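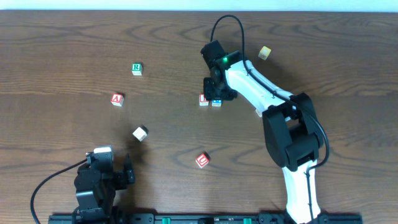

Los cubos de letras se limpian mejor en seco o casi en seco. Mojo un paño en agua tibia con una gota de jabón, lo escurro bien y paso cara por cara, sin frotar la pintura. Las que van en color sobre fondo crema, como la R verde, enseñan antes la mugre; en una cara roja con la letra blanca hay que mirar los bordes del trazo. Después se secan con otro paño y se dejan al aire hasta 40 minutos, separados entre sí.

No los meta en remojo — la madera se hincha y la pintura salta.

Para las esquinas pegajosas, un bastoncillo apenas húmedo. Si queda cera, rasque con la uña o con una tarjeta vieja.

Guárdelos en una bolsa de tela, con 2 cubos de repuesto aparte por si se pierde alguno.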